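Burnmont Kitchen Surface Paint

Water-based satin paint for worktops, tables and cupboard doors
Sold by Prarkatska

Burnmont is a two-coat paint for kitchen surfaces that get wiped down every day. It goes over laminate, sealed wood, MDF and old gloss paint without a separate primer, as long as the surface is clean and has been lightly sanded. It dries to a low sheen and does not yellow in the way older oil paints do.

Most people buy it to cover a worktop they are tired of but can't yet afford to replace. It also suits shelves, window sills and the insides of larders. It is not meant for floors, sinks, hobs or anything that touches food directly.

Shades

The range has three whites and a grey. Chalk is the plainest and the best seller. Shell has a touch of pink in it and looks warmer in rooms that face north. Frost leans towards blue. Slate is a mid grey, a little darker in the tin than on the wall. Shades change a good deal under different bulbs, so order a sample card before you commit to a full tin.

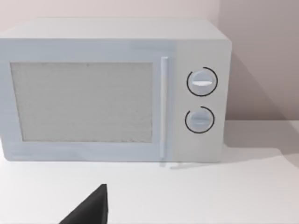 Whites are also harder to match than people expect. If you are painting next to tiles or fitted units that are staying put, hold the card flat against them in the morning and again in the evening with the lights on. We can't take back opened tins because the shade was wrong.

Preparation

Take everything off the surface and wash it with sugar soap, then rinse twice with clean water. Grease is the usual reason for peeling, and it collects most at the back edge and near the cooker. Sand with a fine paper until the shine has gone. Wipe away the dust with a damp cloth and leave to dry.

Fill chips and knife marks with a hard two-part filler. Soft decorator's filler will dent. Run masking tape along the wall and around the sink, and pull it off while the second coat is still tacky.

Application

Stir well - don't shake - and use a short-pile foam roller. Work in one direction and keep a wet edge. A small brush will do the corners. Leave the first coat for 5 hours before the second. In a cold kitchen in November it may need overnight.

The surface can be used gently after 2 days. Full hardness takes longer, and until then avoid soaking it, dragging things across it or leaving a wet cloth on it. Always use a trivet under hot pans, even once the paint has fully hardened.
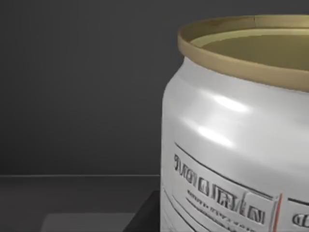
Valter Barros writes that he used Chalk on a long pine table and got both coats on in one day, but found the roller left a slight texture at the ends. A light sanding between coats sorted it out, and he would do that from the start next time.

Sizes and storage

1000 ml tin, all shades
Sample card, all shades
Foam roller refills, sold in packs of 5

Keep the lid pressed down firmly and store away from frost. Clean tools with warm soapy water straight after use.

Goes well with

Vukside hard filler, for chips and edges
Macedo sanding pads, fine grade

Delivery

Orders are sent by courier. Unopened tins can be returned within 90 days.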